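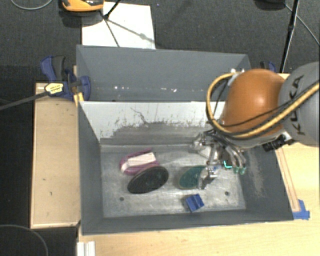
Dark scrapes and chipped marks along the lower back wall of a gray bin, with mixed small items on the floor.

Reading the Walls: What Wear Marks Say About a Parts Bin

By Yiran Shao
Jun 30, 2021

Open bins are bought on volume and outside dimensions. They are replaced on impression, usually when someone decides they look bad. Between those two events there is little documentation. A purchase file will give wall thickness and a load rating, and the maintenance file, if one exists, will say "bin OK" for several years and then "bin replaced."

Ivars Rätsep keeps better records than most. He manages containers and shelving for Trillulham, a distributor of household small goods in Tredau, and his inventory stands at 2,024 open-top bins. Each has a stamped number and a card. The cards record the finish, the date of service entry, the contents class, and a sketch of the marks on each inner face, redrawn every December.

The sketches were started to settle an argument over warranty claims. A supplier held that worn coatings were the result of washing with the wrong detergent. Rätsep held that the goods were doing it. A wash fault should dull the whole interior, including the upper band of the walls, which goods seldom touch. His sketches placed the damage low, with an irregular upper boundary. The supplier paid on part of the claim.

Three zones

Rätsep divides the interior into floor, lower wall, and upper wall.

The floor takes sliding contact. Its marks are shallow and run in all directions, and after enough of them the surface turns cloudy. Cloudiness by itself has no effect on use. It does raise the cost of visual checks, as a clear plastic sleeve or a gray cap is harder to find against a smeared background than a clean one. Trillulham moved its clear-packaged items to darker bins for that purpose and left everything else where it was.

The lower wall takes impact. Small items thrown or swept into a bin strike near the base and leave flecks and chips. Where a coating is present, the chips grow at their edges, and adjoining chips eventually merge. The resulting border between sound and worn finish is ragged, and its height depends on how full the bin is normally kept. A bin run nearly empty wears in a narrow strip.

The upper wall takes very little. A mark there is generally a single long scratch with a single cause, such as the corner of a carton. Rätsep sketches these and otherwise disregards them.

Sloped walls

Walls that lean inward toward the floor behave differently from vertical ones. Items that land on the slope slide down it, so the energy goes into a long scuff and the chips are fewer. The scuff on a gray wall is often chalky. Some of it is transferred packaging material and comes off with a damp cloth. What remains after wiping is abrasion and should be recorded as such. Rätsep's staff wipe first and draw second, a rule adopted after one year's cards overstated the side-wall wear badly enough to be thrown out.

The slope costs floor area. For mixed small goods this is usually acceptable, given that items settle away from the corners and can be reached from above.

Coating or no coating

Carhuamaca, the shop that refinishes bins for Trillulham, offers a light-colored sprayed finish under the name Gilent. Rätsep put 50 bins through the process and placed them in the same aisles as untreated ones. His conclusions are modest. The finish makes small dark items easier to see for the first part of its life. Once the lower wall begins to chip, the contrast works against the user, and dark flecks are mistaken for hardware. He now specifies it for soft goods and flat packs only.

Floor openings

Small round holes in a bin floor serve for drainage or fixing, depending on the pattern. They need to be checked against contents. Trillulham's rule is that nothing goes into a holed bin if its smallest dimension is less than the hole diameter plus 2 mm. Loops and hang tabs are assessed separately. A thin loop can catch on the rim of a hole even when the item it belongs to is far too large to pass.

Replacement criteria

A bin leaves service at Trillulham for a crack of any length, a floor that rocks on a flat plate, or a burr that snags a cotton glove. Appearance is not listed. Two grades of surface wear are recorded, light and heavy, and neither triggers replacement.

Rätsep's oldest cards are on their second sheet, the first having run out of room for sketches.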